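What the Bench Hands Know

The robot at Livulo's parts bench does the job that used to open every shift: take a piece, set it down in the right orientation, move to the next. Management presented the change as a relief measure. On the evidence I have seen, it is a transfer of work, and the part that was transferred has no line in the budget.

Output is the figure most often quoted. The bench now handles 434 pieces a day, against 208 before. Those numbers are correct. They leave out the six people who used to stand there and who now spend their shifts clearing stops, re-teaching grasps and filling in exception forms. Their pay grade has stayed where it was. The job description was last revised in June and still says "manual placement."

Placement is also harder than the job description implies. Two parts of the same shape can lie at different angles on the same table, and the hand has to come in differently for each.

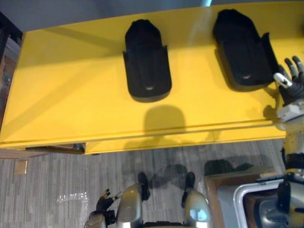 Benjelloun takes the opposite view: the old job wrecked people's wrists, and anyone who did it for more than 80 shifts in a row would sign for the robot tomorrow, pay grade or no pay grade.

I accept the point about wrists. Strain is a real cost and the bench produced a lot of it. But a reduction in strain does not settle who gets paid for the new skill, and the two questions should be negotiated separately. Parora's site did this before the first machine was switched on. Livulo did it in the other order and is still arguing.

Maintenance is the second gap. Joints, boots, shafts and clips all need looking at, and dust collects in the folds of rubber whether or not an inspection is scheduled. 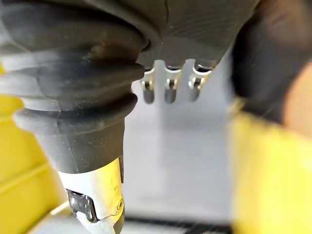

At present that inspection falls to whoever is nearest on Friday afternoon. Valis, which holds the service contract, covers replacement but not routine checks. The checks should be written into a named role, with hours and a rate attached, before the second bench is converted.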